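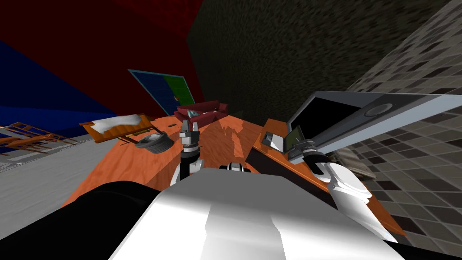

Fig. 4 – Endale cell in the simulator, both arms over the orange table.

4.2 Before you start

Do this in the sim first, then on the real Endale. Same steps, same order. Allow 65 minutes the first time.

1. Load the Nalcombe room file. Wait for the grippers to show up in the parts list.
2. Speed limit to 148. No higher until section 5 is done.
3. Both arms to Ready. Left gripper fingers up, right arm reaching forward.
4. Check the tilt value in the head view. A slanted table is fine at this stage – it gets levelled in 4.4.

Note: if an arm doesn't appear, close the Stirkik panel and open it agian. Don't reload the room, you lose the offsets.

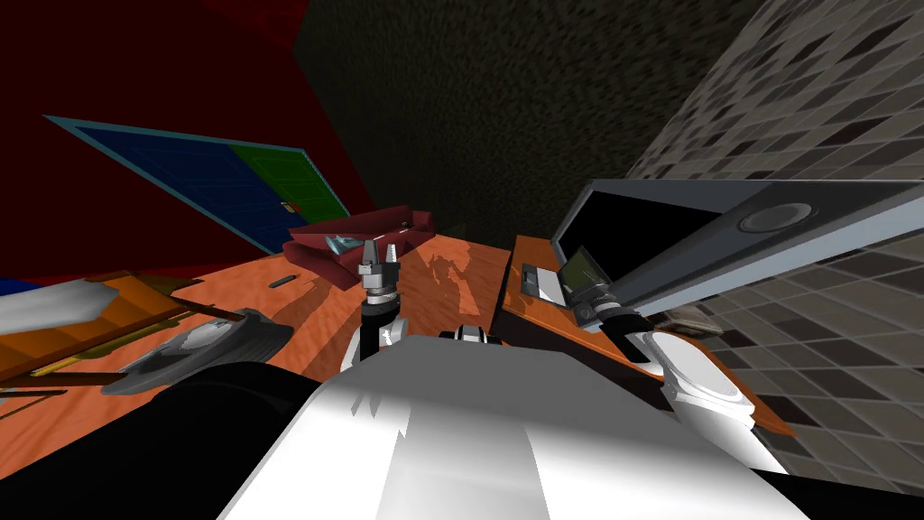
4.3 GRIPPER CLEARANCE

5. Left gripper open part way. Keep the fingers clear of anything red or see-through on the table, the depth reading is poor on both.
6. Jog the right gripper towards the small screened device. Slow. Stop short of it.
7. Save as pose 2.

CAUTION: never jog both arms at once in this step. The Prullier controller will let you.
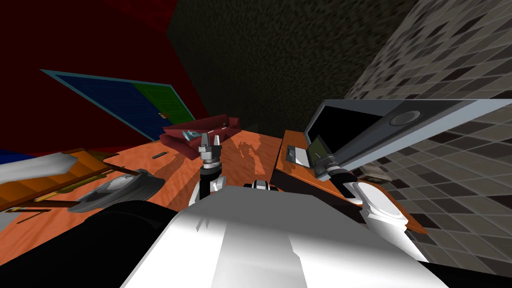

8. Run pose 1 to pose 2 and back, left arm first. Pause is 800 ms by default, put it up to 2000 if the wrist overshoots.
9. Any contact warning – stop, go back to step 5, save the pose again. Old poses are not overwriten unless you tick the box.
10. Export the pose file and carry on to 4.4.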